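27 September 2021

Spent most of the morning on the old Rallbridge engine, and I'm writing it up while my hands still smell of paraffin, because I know perfectly well what my memory is like by the end of a week. Henk had it up on the stand before I got in (bless him), with the cowling off and all the plugs out of the top row, so I could go straight to the compression check instead of hunting for spanners.

Number 4 is the one that worries me. It leaks past the exhaust valve – you can hear it quite plainly in the stack if you put your ear near and somebody else minds the propeller – and turning the engine through a few times made no difference to the sound. The others held up nicely, better than I'd feared for an engine showing 2,109 hours in the logbook. Wajid thinks we should lap the valve in place and see how it goes. I'm more inclined to pull the cylinder and have a proper look at the guide while we're in there, but I said I'd sleep on it, and I will.

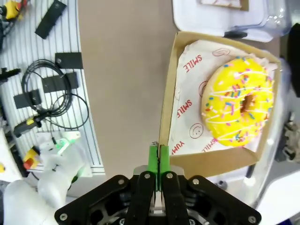
The oil filter came next. I cut it open, spread the pleats out on a clean rag and went over them with the magnet, and found nothing I'd lose sleep over, only the usual specks of carbon. Hina has kept the element in a labelled bag on the shelf over the parts washer, so please don't tidy it away before the next change, as I'd dearly like to lay the two side by side.

Magnetos: left one fine. The right one had its points open a touch too wide, and I've reset them and put a new gasket under the cover. I still haven't done the timing, as the light wanted a battery and the drawer was bare. Faisal is picking some up.

Rang Sosholm about a loan cylinder, in case we go that way. They have 2 on the shelf and were very friendly about it, though the paperwork on one of them sounded a bit thin, so I've asked for copies of the release certificates before anybody gets excited.

Still to do: time the right mag, borescope number 4 with Wajid, and chase the owner for the missing logbook pages. The drip tray under the stand wants emptying too, if anyone's passing.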